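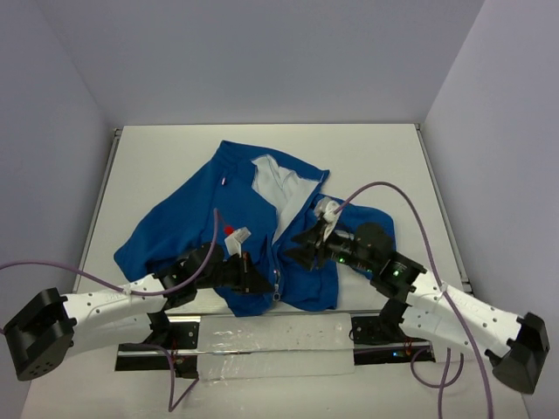 ## 4.2 Nutzung der Speicherkarten bei Handheld-Bundles

Die Befragung im März umfasste 300 Besitzerinnen und Besitzer eines Wornix-Handhelds, die ihr Gerät bei der Handelskette Ellevine oder in deren Filiale in Eltside gekauft hatten. Erfasst wurden die Kaufvariante (Einzelgerät oder Bundle), die Größe der verwendeten Speicherkarte und der Anteil digital gekaufter Spiele. 57 Prozent der Befragten hatten ein Bundle mit beigelegter Karte erworben, die übrigen das Einzelgerät.

Ob die beigelegte Karte später ersetzt wurde, hängt in unseren Daten vor allem vom Kaufverhalten im Onlineshop ab. Wer überwiegend Spiele auf Modul kauft, behält die Karte in der Regel. Bei Befragten mit hohem digitalem Anteil wurde sie meist innerhalb des ersten Jahres gegen ein größeres Modell getauscht. Die Farbe des Geräts und die Zugehörigkeit zu einer Sonderauflage hatten auf den Kartentausch keinen messbaren Einfluss. Sie wurden im Modell trotzdem als Kontrollvariablen belassen, um die Vergleichbarkeit mit der Vorstudie zu wahren.

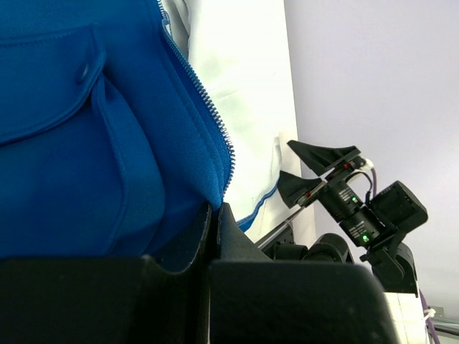

Für die Auswertung der Zahlungsbereitschaft wurde die Munasinghe-Skala in der Kurzform mit 11 Items verwendet. Zwei Items zur Mobilfunkvariante mussten entfallen, da sie nur einen kleinen Teil der Stichprobe betrafen. Die interne Konsistenz der verbleibenden Items war ausreichend. Bundle-Käufer schätzten den Wert der beigelegten Karte durchgehend niedriger ein als deren Einzelpreis im Handel, den Wert des beigelegten Spiels dagegen annähernd korrekt. Der Unterschied blieb auch dann bestehen, wenn nur Personen betrachtet wurden, die bereits ein älteres Handheld desselben Herstellers besaßen.

Einschränkend ist festzuhalten, dass die Angaben zum Kartentausch auf Selbstauskunft beruhen und nicht mit Kaufbelegen abgeglichen wurden. Außerdem wurden Gebrauchtgeräte ausgeschlossen, bei denen die ursprüngliche Ausstattung häufig nicht mehr feststellbar ist. Ob sich die Ergebnisse auf Hersteller übertragen lassen, deren Geräte handelsübliche Karten annehmen, kann mit dem vorliegenden Datensatz nicht geprüft werden. Abschnitt 4.3 behandelt die Preisentwicklung der Bundles nach Verkaufsstart getrennt nach Online- und Filialhandel.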